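しきりのある箱のひみつ

こんにちは。わたしは小さいものを集めるのが大好きです。ボタン、ビーズ、クリップ、ゼムピン、どこかの海でひろった貝がら。気がつくと机の上がいっぱいで、宿題のノートを広げる場所もなくなります。みんなの机はどうかな?

今回は、そんな小さいものをしまう「整理箱」の話をします。ただの箱でしょ、と思った人、ちょっと待って。じっくり見ると、けっこうおもしろいんですよ。

■どうして透明なの?

まず、お店に行くと、整理箱には透明なものがたくさんあります。ふたを開けなくても中身が見えるからです。わたしは前に、きれいな青い缶にボタンをしまっていました。見た目はすてきなんだけど、同じ缶が四つもあって、毎回ぜんぶ開けてさがしていたんです(しかも、さがしているボタンはいつも最後の缶!)。

透明な箱にかえたら、横からのぞくだけ。これはらくちんです。

それから、透明といっても、ガラスみたいにすっきりしたものと、すこし白っぽくくもったものがありますよね。くもったほうは、むこう側がぼんやり見えます。木の机に置くと、木の色がうっすらすけて、わたしはこっちのほうが好きです。

■箱は何でできているの?

透明な整理箱の多くはプラスチックです。プラスチックは熱をくわえるとやわらかくなる種類があって、とろとろになったものを型に流しこんで、冷やしてかためます。たい焼きを作る型を思いうかべてみてください。型の形がそのまま箱の形になるんです。

ふちが少し高くなっていたり、角がまるくなっていたりするのも、型をそういう形に作ってあるから。ふちがあると、小さいものがころころ外へ出ていきにくくなりますし、板のままよりもまがりにくくなります。下じきのはしを折り曲げると、ぺらぺらしなくなるのと同じです。

■どうやって分ける?

さあ、ここからが楽しいところ! わたしのボタンは、数えたら114個ありました。最初は色で分けたんですが、しまもようのボタンをどこに入れるかで、ものすごくなやみました。赤と白のしまは、赤? 白?

そこで、大きさで分けることにしました。小指のつめより小さいもの、親指のつめくらいのもの、それより大きいもの。これならしまもようでもまよいません。分け方に正解はないので、みんなは自分が「さがすときに何を思いうかべるか」で決めるといいと思います。色を思いうかべる人は色で、使い道を思いうかべる人は使い道で。

それと、ぎゅうぎゅうにつめないこと。指が入るすきまをのこしておくと、つまむときにとってもらくです。わたしは一度、ビーズを山もりにして、ふたをしめた瞬間にぱちぱちとびちらせました。ソファの下からは、次の月になってもビーズが出てきましたよ。

■やってみよう

家に箱がなかったら、おかしの空き箱と牛にゅうパックでも作れます。牛にゅうパックを洗ってよくかわかし、高さ3センチくらいに切って、空き箱の中にならべるだけ。はさみを使うときは、おうちの人といっしょにね。

できたら、机の引き出しをひとつだけ選んで、中身をぜんぶ出してみてください。わたしのときは、なくしたと思っていた消しゴムが三つも出てきました。いまは貝がらの分け方を考えているところです。まき貝と二まい貝に分けるか、ひろった場所で分けるか、まだ決まっていません。
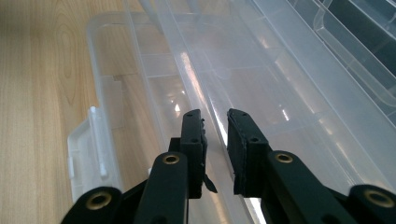
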